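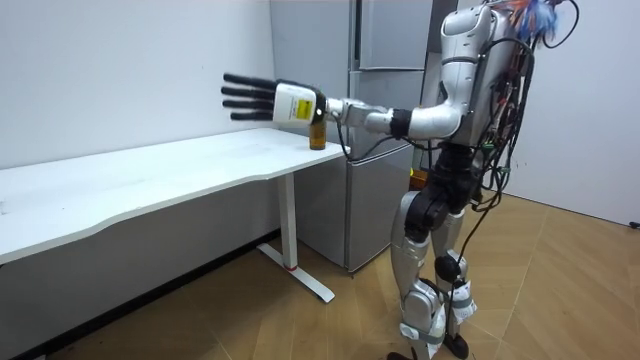
Milagros Espinoza told us that a bottle left standing on a desk is a bottle somebody is coming back for, and that she would no more move one than move a parked car. Zakhar Kravchuk said that in his experience people come back for cars.

Oct 5, 2024
By Lovely Magbanua and Fredy Arboleda

4. Small Containers on Shared Desks

4.1 The problem of the upright bottle

The disagreement between our two respondents ran through the whole of the Plesmont survey, and it was sharpest over objects of one particular size. Large things left on a shared desk get dealt with. A coat is hung up by the next person, a monitor is reported, a bag is handed in at the front desk with a certain amount of ceremony. Very small things, such as paper clips and eraser crumbs, go into the bin or onto the floor and are not discussed. Between the two lies a class of object that is too small to be in the way and too solid to be trash. The small capped bottle is its purest member.

Figure 1. Long white desk at Plesmont, with a small amber glass bottle standing upright near the right end of the desktop. The cap is dark.

We recorded 400 left objects on 130 shared desks in the two buildings, Plesmont and Esteban. Of these, 70 were small bottles or vials of one kind or another: eye drops, hand lotion, correction fluid, vitamins, lens cleaner, and a number of amber glass ones that our respondents called "the brown ones" and seemed to regard as a separate species. An object counted as left if it was on a desktop when we arrived in the morning and no person in the room would admit to it. The second condition did most of the work.

Figure 1 shows the type of case we coded as "end-standing": a container on its base, close to one of the short ends of the desk. Readers who have shared a desk will know the position. It is where a thing goes when its owner wants it within reach and also wants to be able to say that it was out of everyone's way. It is also where a thing goes when the next user has pushed it along with the back of a hand. Our coding scheme cannot tell these apart, and we spent much of June trying to write one that could. Inna Koval proposed separate codes for "placed" and "shoved," and the two of us applied them independently to the same desks with results we have decided to keep to ourselves.

4.2 Upright and fallen

Posture matters more than we expected. A bottle lying on its side was nearly always moved by the next user of the desk, usually into a drawer, sometimes into a pocket. A bottle standing up was left where it stood. When we asked people why, they said that a fallen bottle might roll or leak, a sensible answer that does not account for the fallen glue sticks, which could do neither in any serious way and were moved just as promptly. Our own reading is that an upright container looks intended. Somebody has set it down, squared it up, and gone off with a plan. To lift it is to interfere with the plan. Respondents who had no trouble eating a colleague's yogurt told us they would feel uneasy about this.

The cap contributes. Open bottles were dealt with quickly and with audible disapproval. Capped ones, and especially those with dark caps, were described as "shut," "put away," and in one interview "finished with for now." We note that a bottle standing in the middle of someone else's working day is in no ordinary sense put away, but the respondent was firm.

Amber glass adds a further layer of respect. It is widely understood to mean that the contents are medicinal, chemical, or expensive, and most people do not care to find out which by handling it. Where there was no label to go by, the object was in effect untouchable. One such bottle at Esteban outlasted two reorganizations of the floor. The desks were turned to face the windows, then turned back, and each time it was lifted by the neck, between finger and thumb, and set down again at the same end of the same desk. We were asked several times whether we knew what was in it. We did not, and had been hoping to ask them.

4.3 The white desktop

Both buildings use long white desks, bought from Filico at the last refit to replace a brown model by Clekau. White was chosen because it was thought to encourage clearing up. On this point our data are unkind. A white surface does make a small brown object easy to see from the doorway, and people did see it: almost everyone we interviewed could name the left items on the desks near theirs, with positions. What they did not do was pick them up. Under the old arrangement a small bottle could go unnoticed for a week. Under the new one it is noticed every morning, by everyone, for the same week.

Length has its own effect. On a short desk any object is within somebody's reach and so falls under somebody's rule. A long desk has a stretch at either end that belongs to no particular chair, and things collect there the way leaves collect at the bottom of a stairwell. The facilities office had budgeted 3,000 dollars for desktop trays meant to catch them. The trays came, were placed at the ends, and took up the room where the bottles used to stand. The bottles now stand next to the trays. Kravchuk, who had argued for the trays, asked that we record this as a partial success, and we are happy to do so.

4.4 Who clears, and when

Clearing happened in two bursts. One came on mornings when visitors were due, when whole desks were swept into cardboard boxes with no regard for posture, cap, or color. The boxes were labeled with the desk number and shelved, and we found the shelf to be a reliable archive of earlier visits. The other came when a person changed desks for good. People who had sat beside a bottle for months, and had denied all knowledge of it to us, were then seen to drop it into their bag with everything else. We had coded most of these items as ownerless and have since corrected the tables.

Espinoza's parked car, then, holds up better than we had assumed when we first wrote it down. Her further claim, that the owner always knows, we could not test, as it would have required owners. She has suggested that we leave a bottle of our own on a desk at Esteban and see how long it takes us to go back for it. Magbanua did this in June. It is still there as far as we know, and section 5 deals with mugs.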